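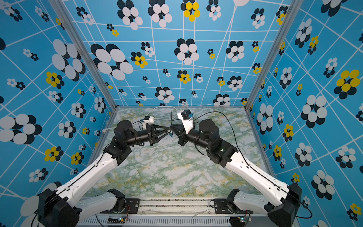 The two-arm cell, both grippers close together over the work surface with a small blue item between them.

Handing cable work to a two-arm cell: a guide for bench staff

Updated Aug 15, 2019, by Despina Kelmendi, returns bench, Trallik

This page is for people moving from the hand bench to the cell at our Fluststead site. The job is the same one you know: small electronics come back with their cords and chargers, and each item has to be sorted, matched and put in a bag. What changes is which parts of it you do with your hands.

Before you start

Read the old bench sheet once more. The cell follows the same order of work, and you will spot a wrong move faster if you remember how you would have done it. Tie back long hair and leave lanyards in your locker.

Step 1. Set out the items

Place the items on the marbled surface with space between them. Keep power strips flat with the sockets facing up. Leave a cord the way it falls unless it is knotted. Knots are still hand work, so take them out first.

Step 2. Check the cable ends

Look at the wrist view on the screen before you press start. You want to see the connector at the end of each cable. If it is under a loop or behind a power strip, move it now.

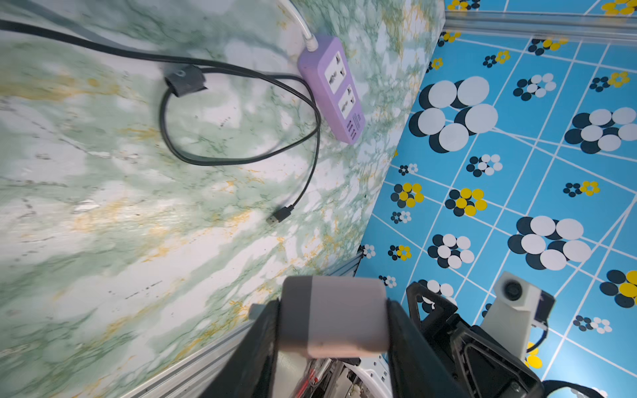

Wrist view. The USB-A connector is in plain sight, with the power strip behind it.

Step 3. Start the cycle and stay close

Press start and step back behind the line. For your first 4 shifts, Austra Butkienė or Ilze Avotiņš will stand with you. Watch the grippers and leave the screen alone. If a finger catches a cable, press pause. You do not need to ask anyone before you do that, and a pause does not count against you.

Step 4. Clear and log

When the arms have stopped, check what is left on the surface. Bag loose items by hand and write them in the log under "left by cell." Short notes are fine - "black cable, tangled" is enough. Use code 647 for anything you had to pause for. 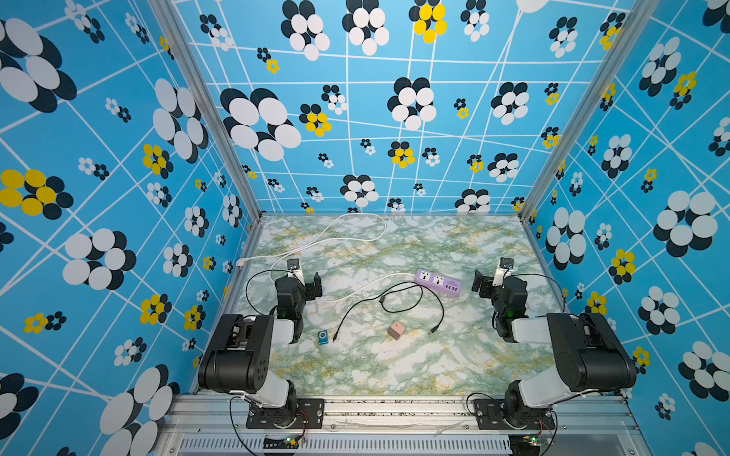

A mixed set on the surface: power strip, charging cable, blue MP3 player and a small pink cube.

What changes in your day

There is less reaching and more watching. Most of us found the watching more tiring at first, so the rota now swaps people between the cell and the hand bench every two hours. Bench pay grades stay as they were. Shirley Charbonneau keeps the rota, and swaps go through her.

The hand bench is staying open. Knotted cords, cracked cases and anything with a swollen battery go there and never into the cell.

The next review is in November. If a step on this page does not match what you do at the cell, tell Elīna Eglītis on extension 3863 and she will correct it.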